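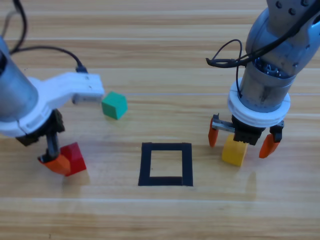 What does a planner do when two arms want the same bit of table?
It makes one of them wait, and the argument is over which.

Fundari, which sells motion software to people who would sooner not write their own, has released version 4 of its Gerix planner. The headline change is that arms sharing a workspace no longer queue like strangers at a single cash machine. Older versions locked the whole table whenever either arm moved, a policy that was perfectly safe and about as quick as the post.

Gerix now carves the shared space into small time slots and lets each arm book what it needs. If both ask for the same slot, the arm with the longer job left goes first. The company tested this on a sorting task of the kind everyone in the field has been doing for years: coloured cubes, a square of black tape, two grippers and a great deal of patience. Over 162 runs, it says, the average time to finish fell from 25 seconds to 19. Near misses are not mentioned in the release notes, though a new setting called "politeness" is, and it comes switched on.

Rival Hotico, whose own planner has had something similar since November, welcomed the news in a statement that used the word "finally" twice.

Users of Tazi, the free simulator most small labs rely on, will have to sit this one out for a while. The plug-in that links it to Gerix still expects the old locking calls and stops with an error message reading "arm busy", whichever arm is meant and whether or not it is. A fix is promised in the next update. Until then, the suggested workaround is to run the arms one at a time.

Existing licence holders get the upgrade free. The manual has grown by over 25 pages, most of them on politeness.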